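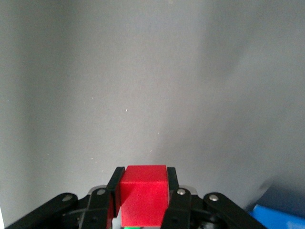 Why do shadows have fuzzy edges?

Light travels in straight lines. When something solid gets in the way, the light can't bend round it, so there is a patch on the other side that gets less light. We call that patch a shadow.

Some shadows have sharp edges. Others are so soft that it is hard to say where they start. The difference comes mostly from the size of the light.

Small lights and big lights

A very small light makes a sharp shadow. Each spot on the wall either gets the light or it doesn't.

A big light, such as a wide window, is different. Some spots on the wall can "see" the whole window. Some can see only part of it, so they are a bit darker. Others can't see it at all. The part in between is called the penumbra (say "pen-UM-bra"). The darkest part is called the umbra.

Distance matters too. Hold your hand close to a wall and its shadow is quite crisp. Move your hand towards the lamp and the shadow grows bigger and more blurred.

Is a shadow completely dark?

Not usually. Light bounces off the ceiling, the floor and even your jumper, and some of it lands in the shadow. That is why you can still read in the shade of a tree.

Try it yourself

You will need a torch, a sheet of plain paper and a pencil.

Stick the paper to a wall and make the room dark. Ask a friend to shine the torch from across the room while you hold the pencil near the paper. Look at the edge of the shadow. Now move the pencil slowly towards the torch and watch the edge change. Don't shine the torch in anyone's eyes, and never look straight at the Sun.

Words to know

Opaque: lets no light through.
Translucent: lets some light through, like tracing paper.
Transparent: lets nearly all light through, like clear glass.

Plesum Science Pages. Last updated 12 Sep 2018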